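A checklist is only as good as the wear limit in it

May 18, 2018

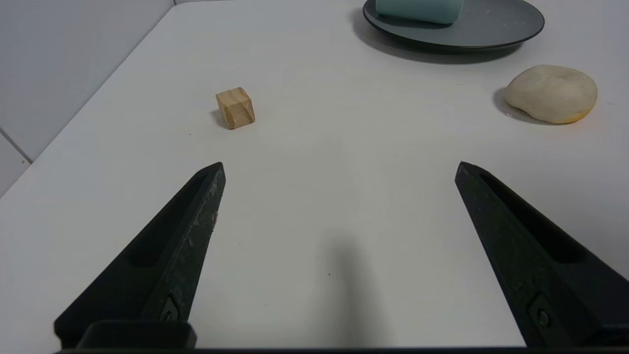 The new Parnow guideline for small tabletop grippers came into force at our Grirkbridge site this month, and the covering note promises that results from different benches will finally be comparable. I'd like that to be true. I have read all 291 clauses and I have my doubts.

Take fingers. Clause 14 says they must be "in serviceable condition" before a run is logged. It doesn't say what that means. Scuffing on an inner edge might be harmless, or it might change how a smooth stone sits in the grip compared with a wooden cube. The guideline has no wear limit, no reference picture and no test piece. Two careful people can look at the same finger and sign opposite boxes, and both will have followed the rule.

Fasteners get more attention, which is welcome. Screws are to be checked every 1,000 cycles. I asked where that interval came from and was told it was carried over from the Brolard handbook, which was written for a much heavier arm. Maybe it suits ours. I haven't seen any data either way.

Then there is the layout rule. Objects must be "varied in shape and material" and the table "free of debris." Fine, but is a speck of dust debris? Does a plate count as an object, or as a surface for another object? We argued over that one in December, when the draft came round, and the final wording is the same as the draft.

Nhàn Ngô, who sat in on the drafting for the Huỳnh group, defends the loose language. "If we had put numbers on everything, half the sites would have failed on the first day and gone back to doing what they liked," she told me. She may be right about that. It still leaves us with a form that says a great deal about paperwork and very little about grip.

For now, our bench will do two things the guideline doesn't ask for. Fingers will be photographed at the start of each session from the same spot, and any change of finger will be written in the log with the cycle count. It takes some 5 minutes. Comments on the guideline itself can be sent in for 3 more weeks, and I'd urge anyone who has had to interpret clause 14 to send theirs.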